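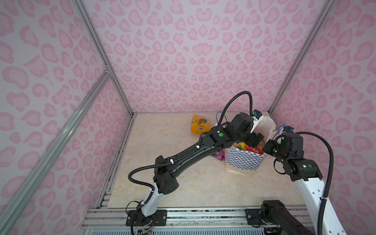 O que é o Jikatard?

Uma coleção de 2.363 receitas de caderno, transcritas à mão a partir de cadernos domésticos em português, com as medidas tal como foram escritas e uma segunda coluna em que tentamos adivinhar quanto é "uma xícara das antigas".

Resumo

O Jikatard reúne receitas de 72 cadernos preenchidos por gente que cozinhava para a família e anotava para si mesma. Isso tem consequências. Quem escreve para si mesmo não explica o que já sabe, e quem já sabe fazer o bolo anota apenas os ovos. Várias receitas da coleção são uma lista de quatro ingredientes seguida da instrução "fazer". Foram mantidas.

A versão atual é a 5. As versões 1 e 2 não devem ser usadas por pessoas que pretendam comer o resultado.

O que há nos arquivos

receitas.csv: uma linha por receita, em UTF-8, separador ponto e vírgula. Já tentamos vírgula. As donas dos cadernos gostam muito de vírgula.
medidas.csv: a tabela de medidas caseiras, com 173 expressões distintas, de "colher de sopa rasa" a "um tanto".
cadernos.csv: procedência, estado de conservação e década estimada de cada caderno.
notas.txt: decisões de transcrição, em ordem de arrependimento.

Campos de receitas.csv

id: número da receita. Não é sequencial; houve uma fusão de planilhas em março e preferimos não mexer mais.
caderno: código do caderno de origem.
titulo: como está no original, inclusive "Bolo bom", "Bolo bom 2" e "Bolo (não é o bom)".
ingredientes_orig: texto literal, com a ortografia do caderno.
ingredientes_norm: texto normalizado, com gramas e mililitros quando foi possível chegar a um valor defensável.
preparo: texto literal. Pode estar vazio.
forno: uma de quatro categorias (brando, médio, forte, não diz). "Não diz" é a maior delas, com folga.
rendimento: quase sempre vazio. Quando preenchido, tende a ser otimista.
confianca: de 0 a 3. Zero significa que duas pessoas leram a mesma palavra e uma viu "canela" e a outra "panela".

De onde vieram os cadernos

A maior parte chegou pela Covby, um sebo que recebe bibliotecas inteiras de inventário e não sabia o que fazer com aquilo que não tinha lombada. O restante veio de famílias que responderam a um pedido publicado no boletim do arquivo de Raltlow. Todas assinaram autorização de uso. Algumas pediram que uma receita específica ficasse de fora, em geral a do pudim, e ficou.

Os cadernos foram digitalizados página a página e devolvidos. Páginas grudadas por calda foram deixadas grudadas. A coluna conservacao registra esses casos como "calda", separada de "umidade", pois os efeitos sobre a leitura são bem diferentes.

Transcrição

Cada receita foi transcrita duas vezes, em separado, e as divergências foram resolvidas por uma terceira leitura. Abreviaturas foram abertas somente em ingredientes_norm. O caso mais trabalhoso foi "c.", que no mesmo caderno podia ser colher, copo, canela ou cravo. Onde o contexto não decidia, a confiança caiu para 1 e seguimos a vida.

Rasuras legíveis aparecem entre colchetes. Comentários de margem foram incluídos ao final de preparo, precedidos de barra dupla. São a melhor parte da coleção. Quem quiser estudar apenas "// ficou duro" e suas variantes encontrará material.

Medidas

A conversão parte de uma tabela de referência e aplica correções por década. Xícara de chá, copo americano e prato fundo têm valor fixo por período. "Quanto baste" não é convertido. "O tanto que a massa pedir" também não, embora tenha havido discussão. O prato fundo foi medido com farinha sem peneirar, e os resultados com farinha peneirada estão em notas.txt para quem achar isso interessante.

Usos previstos

História da alimentação, linguística histórica, estudos de escrita doméstica, normalização de texto antigo. Também serve para jantar, com critério.

Usos desaconselhados

Cálculo nutricional, por razões que a leitura de qualquer receita de ambrosia deixa claras. Conservas e compotas: os tempos de fervura são os do original e não foram verificados segundo nenhuma norma sanitária. Resolver brigas de família sobre quem inventou o quê.

Limitações conhecidas

A coleção tem doce demais. Pouca gente anotava o feijão, que se fazia todo dia, e muita gente anotava a torta de nozes, que se fazia uma vez por ano. Qualquer conclusão sobre o que se comia de fato precisa levar isso em conta.

A década estimada se apoia na letra, no papel e nas marcas de ingredientes citadas. Um mesmo caderno pode ter passado por três mãos, e a estimativa vale para a primeira.

O subconjunto Hồ, com receitas de uma família que escrevia em português e vietnamita, às vezes na mesma linha, está transcrito mas só em parte normalizado. Os diacríticos foram preservados. Se aparecerem quadradinhos no lugar deles, o problema é da sua planilha.

Correções

Mande o id da receita, o trecho e a leitura proposta. Correções do tipo "minha avó fazia diferente" são lidas com carinho e arquivadas.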